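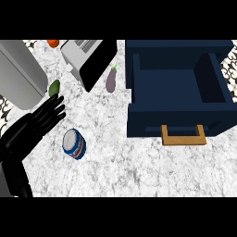

# Chapter 7: Keeping a Household Budget

Most households know what comes in each month. Far fewer can say where it goes. Wages, pensions and benefits arrive in a small number of deposits, and it is easy to remember them. Spending leaves in dozens of payments of different sizes, on different cards, on different days. A budget puts both sides on the same page.

This chapter deals with the day-to-day budget of a household that has a regular income and ordinary bills. Budgeting on irregular income, such as casual or seasonal work, is covered in Chapter 8. Borrowing is left until Chapter 10, although loan repayments appear here as a bill like any other.

By the end of the chapter you should be able to:

- sort spending into fixed, variable and occasional costs
- turn yearly and quarterly bills into a monthly amount
- draw up a one-page budget for a household
- compare the budget with what was spent and adjust it

**Key terms:** net income, fixed cost, variable cost, occasional cost, set-aside account, shortfall

## 7.1 Starting with net income

A budget begins with net income, the amount that reaches the bank account after tax and other deductions. Gross pay is the larger figure at the top of the pay slip. Using it is the most common mistake in a first budget, and it makes every later figure look better than it should.

Count only money that can be relied on. Overtime that is offered now and then should be left out, and so should tax refunds and gifts. If they arrive, they can be dealt with at the time. A household paid every two weeks should decide early whether to budget by the pay period or by the month. Either will work, but the two should not be mixed. There are 26 fortnightly pays in a year, so in two months of the year a third pay will land. Many people who budget monthly treat those two pays as savings.

## 7.2 Three kinds of cost

**Fixed costs** are the same, or nearly the same, every time. Rent, a mortgage payment on a fixed rate, a phone plan and a bus pass all belong in this group. They are easy to list and hard to change quickly.

**Variable costs** come up all the time but differ in amount. Groceries, fuel and meals out are the usual ones. Electricity may be fixed or variable depending on how the household is billed. The only good way to estimate variable costs is to look at past statements. Three months is enough for groceries. Heating needs a full year.

**Occasional costs** are real and mostly predictable, but they do not fall in every month. Car registration, school fees in September, dental work and new tires are typical. A budget that leaves them out will seem to balance for a while and then fail when two of them come together.

## 7.3 Spreading the occasional costs

To bring an occasional cost into a monthly budget, divide the yearly total by 12. A bill of $600 paid once a year becomes $50 a month. That amount is moved on payday into a separate set-aside account and left there until the bill is due.

If the bill is due sooner than a year away, the first year will be harder. The same $600 due in six months needs $100 a month until it is paid, and after that the amount drops back to $50.

### Worked example: the flat in Petport

A couple renting a flat in Petport go through a year of statements. They list a car insurance bill, a yearly vet check and a winter heating top-up, and find that their occasional costs add up to $3,012. Divided by 12, this is $251 a month.

Until now they have kept no set-aside account. Their fixed and variable costs leave $200 at the end of each month, and they have been treating this as spare money. Once the occasional costs are counted, they have a shortfall of $51 a month. In past years the gap went onto a credit card, and the interest on it was one more cost they had not listed.

They have two choices. They can bring their variable costs down by $51 a month, or they can look for a cheaper price on one of the fixed costs. In practice most households do a little of each.

## 7.4 Before you go on

Gather the following before starting Section 7.5. If you would prefer not to use your own records, work from the Conlow household statements at the back of the book.

1. Pay slips for the last two months
2. Bank and card statements for the last three months
3. Any bills that are paid yearly or quarterly
4. A ruled sheet or a spreadsheet with 18 rows

Write the net income in the first row and leave the last row blank for the balance.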